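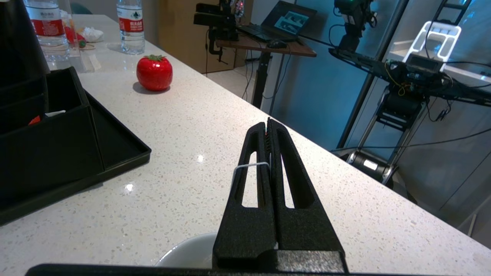
Kitchen inspection, Hernbridge guest house, ground floor, 2026-01-24. Water was on for the whole visit and the gas was off at the meter. Counters first: a white surface with gray and beige flecks hides crumbs well, so wipe it with a dark cloth and look at the cloth. Bowls and string get put away before the wipe-down.

1. Counter surface and joints: OK
Comment: Sealant behind the sink is lifting at the left corner. Recut and reseal before June.

2. Under-sink cabinet: ACTION
Comment: Slow drip at the trap. Nut tightened by hand, still drips. Replace washer.

3. Outlets near water: OK
Comment: Both GFCIs tripped and reset on the test button.

4. Fire extinguisher, tag 453: OK
Comment: Needle in the green. Bracket loose, one screw missing.

5. Smoke alarm, hall side: ACTION
Comment: Chirping. Bomex unit, no date on the back. Replace the whole alarm.

6. Range hood filter: ACTION
Comment: Greasy. Soak 20 minutes, rinse, dry fully before refitting.

7. Back door and step: OK
Comment: Opens freely. Keep recycling off the step.

Items 2 and 5 go to Beyene under work order 2169. Recheck when the parts are in.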